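Keep the caddy, keep the computer

I have opinions about hard drive caddies, and I have had them long enough that I should write them down. A caddy is the plastic tray that holds a hard drive so you can slide it into a case without hunting for four small screws. It costs very little to make. I think it is the best part of an ordinary desktop computer, and I think the people who throw them away when they clear out old machines are making a mistake.

Last August our office on the Skeneck side of town replaced its desktops. There were 18 of them. The plan was to pull the drives and send the rest for scrap. I asked to keep the caddies with the drives, and was told they were just bits of plastic. A replacement caddy for an older case can run up to 75 dollars once the maker stops selling it, and you usually have to buy it from a stranger and hope it fits.

Color matters more than it sounds. A bright blue tray among dark parts and green boards tells you where to put your hand. You don't need the manual. You find the colored part and you know it is meant to be moved.

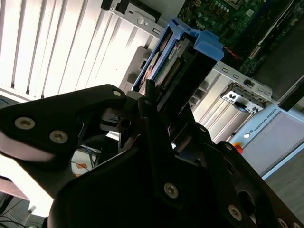 Drives should come out from the front

My second opinion is about where the drive lives. In a server, the bays have openings you can get at directly, and the drive goes in and out with its tray. The latches are often a different color from everything else. The drive has a label on it, and if you are sensible you write down what it says before the tray goes back in.

Sneha Tiwari, who ran the computers at my last job, kept a paper list of every drive and the bay it belonged in. I thought it was old-fashioned until we had to move 190 drives between two rooms. She had the list and we were done before dinner. I have kept one ever since.

An empty bay is also worth something. I would rather buy a chassis with bays I don't need yet than fill every one on the first day and have no room to swap.

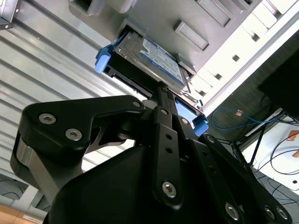
The cables are the real problem

Open most desktop cases and the drive is the easy part. What slows you down is the wiring. You get thick black bundles coming down from one side, thin colored wires running across the board, and a power plug pushed into the back of the drive area where your fingers barely fit. Red, orange, yellow and black are useful colors if you know what they carry. They are less useful when they are all lying on top of each other.

I don't blame the person who builds the machine. I blame the design, which gives the wires no path of their own. A couple of clips and a channel along the wall of the case would fix most of it.
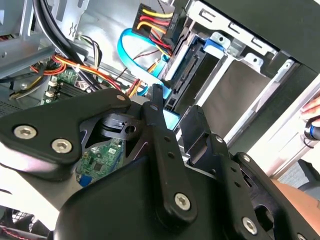
What I would ask for

If I were buying again, I would ask the seller to open one case in front of me and take the drive out. If it takes a screwdriver, I would look at a different model. I would ask for two spare trays per machine, in writing, and I would keep them in a labeled box in the same room as the computers.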